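Home Help Exchange > Kitchen and Bath > Cabinets

Can I paint over wood-grain cabinet doors without sanding everything to bare wood?

Posted by mapleside_kitchen
Viewed 2185 times

We bought a house last May and the kitchen has the original cabinets. The doors have raised panels and a strong brown wood-grain look. They are solid enough and the hinges are fine, so I don't want to replace them. A local shop, Bianchini, quoted me for new doors and it was more than I want to spend this year.

My budget is $300 for everything, including brushes and rollers. I would like an off-white satin finish. My questions are whether I have to strip the old finish completely, what primer to use, and whether I can leave the doors hanging while I work. I also don't know if mine are real wood or a printed surface. The grain looks the same on two of the doors, which makes me wonder.

I have a can of Cultetix wall primer left over from the bedroom. It would be nice to use it up.

3 replies

gravelroad221
Accepted reply

You don't need to go to bare wood. You need the surface clean and dull so the primer can hold on. Most paint jobs on cabinets that peel do so because of grease.

First find out what you have. Take one door off and look at the back and the edges. On solid wood the grain carries on over the edge and you will see end grain at the top of the side pieces. If you see a seam where a thin layer stops, it is veneer or a printed film. If two doors match line for line, I would bet on film. All of these can be painted, but film needs a bonding primer, and any spot where it is lifting has to be glued down or cut away and filled first.

Don't use the wall primer. It is made for drywall and will scratch off a door with a fingernail. Save it for the closet.

The order I use:

Take off the doors and drawer fronts. Number each one on a piece of tape inside the hinge cup, and put the same number inside the cabinet. Bag the screws.

Wash everything with a degreaser, then rinse with clean water twice. Pay attention to the area next to the handles and over the stove. Let it dry overnight.

Scuff with 220 grit. Flat parts go fast with a sanding block. For the bevels and grooves use a sanding sponge, folded so the corner gets in. You only want to take the shine off – if you are on film and you see a different color coming through, stop.

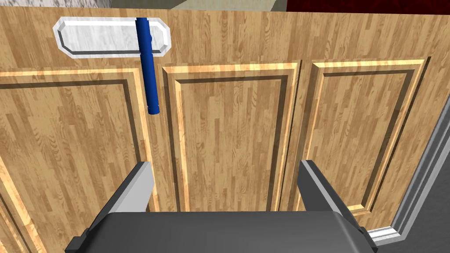

Vacuum, then wipe with a damp cloth. Dust sits in the grooves and you will feel it later as grit under the paint.

Prime. Brush the grooves and the bevels first, then roll the flat parts with a small foam roller. Check for drips in the corners after five minutes. One coat may show the brown through it, so plan on two.

Sand lightly between coats and put on two coats of cabinet enamel. Thin coats. Leave the doors flat on blocks while they dry and wait a week before you hang them, longer if the weather is damp.

I did 14 doors this way and it took me most of two weeks in the evenings. $300 is enough if you already own a sander and drop cloths.

tinroof_dee

I left mine hanging and it was okay but I got runs on the lower edges and paint on two hinges. Would take them off next time. I used the Vekeck bonding primer because the store had it, no complaints after two winters. I did three coats of paint over it because the first color was too thin.

Also buy new bumpers for the door corners. The old ones stuck to the fresh paint and pulled a chip off.

oldhouse_porch

just get new doors, paint always looks like paint

mapleside_kitchen
Comment on the accepted reply

Thanks. I took a door off and there is a seam along the back edge, so it is some kind of layer. Nothing is lifting except at the sink. Will buy the bonding primer and start with the drawer fronts. Can I use wood glue on the part that is lifting?

gravelroad221

Contact cement for film, wood glue if it turns out to be veneer. Clamp it with a scrap of wood and wax paper in between.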